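Fisside Tidy-Up Data Card

Maintained by Chiamaka Onuoha and Branislav Čierny
Last revised: Friday, April 19, 2024

What this is

Fisside is a set of recordings of a robot arm working at a small open box, the kind of job a person does without looking while putting toys or spare parts away. We put it together to get a straight answer to a question we hear a lot: can a machine do a simple chore yet, start to finish, with no one stepping in? For this one chore the answer is sometimes. The rest of the card says where the data helps and where it doesn't.

The workspace is a tabletop with a patterned green covering, one cardboard box and one wooden cube standing apart from it. The arm works from above with a two-finger gripper.

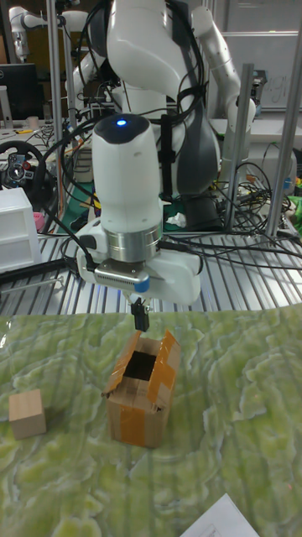 Contents

The release has 2,000 episodes. Each one has video from a fixed camera, joint positions, gripper opening and a one-line text instruction. Episodes where the operator gave up are kept and marked "abandoned" in the outcome field. Please don't filter them out without saying so in your paper.

There are 2 splits, train and held-out. The held-out split was recorded in October with a different operator.
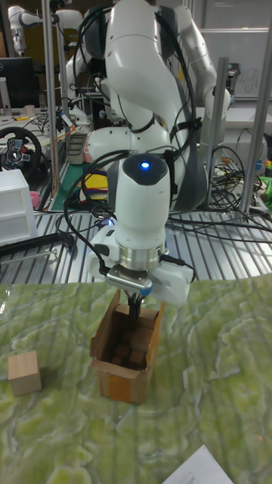
Picking from a container is harder than picking from a table, and most of our abandoned episodes come from there. The walls limit how the fingers can come in, and the camera loses sight of the fingertips at the worst moment. Small wooden blocks lying together in the bottom of a box, partly in shadow, leave little space for a finger on either side. A person would feel around. The arm has only what the policy gives it, and ours has no touch input.

Labels

Outcome labels were written by hand by Nanami Ikeda and checked by Ningsih Ong. A label of "success" means the instruction was met and the box was still upright at the end. Labels say nothing about speed. Some successes are painfully slow — check the duration field before you quote a success rate to anyone who runs a shop floor.

Box contents are a separate field, with the values "empty", "blocks" and "unknown". Use "unknown" as it stands and don't guess from the video.
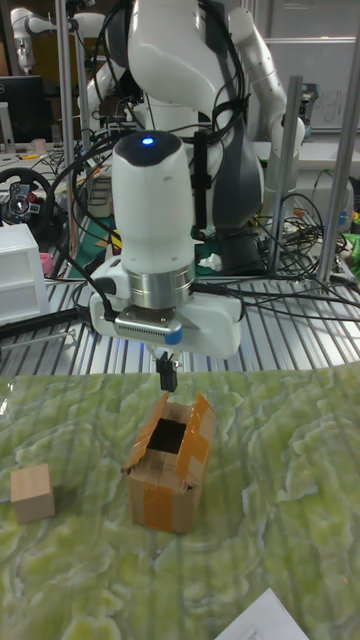 Achilleas Giannakopoulos wrote after the first release that a success rate on one box tells a buyer almost nothing, and that he would sooner see a low number over a hundred kinds of container. We agree with the second half. The Stavari extension is meant to add bins, drawers and soft bags, though it isn't ready and we have no release date.

Known problems

The joint log drops samples in 13 episodes. They are listed in dropped.txt.
Cardboard wears with use. Flap shape is not constant across the set, and a policy can learn the flaps of one box.
The background is a working lab and was not cleared. Crop if that bothers your model.
Instructions are in English only. 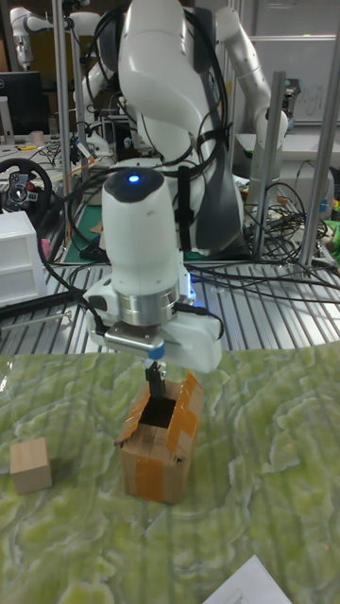

Gripper fingers at the box opening, wooden cube to the left.

Suggested use

Good for: grasp timing, approach angle, failure detection.
Not good for: claims about homes. A policy trained on this has seen one table. If you want to say something about household chores, test it in a household.

Loading

Unpack the archive and run the Walczak reader on the top folder. Older copies of the reader skip the outcome field silently, so update first. Frame indexes start at zero.

Contact

Open an issue on the Visari tracker and put the episode number in the title.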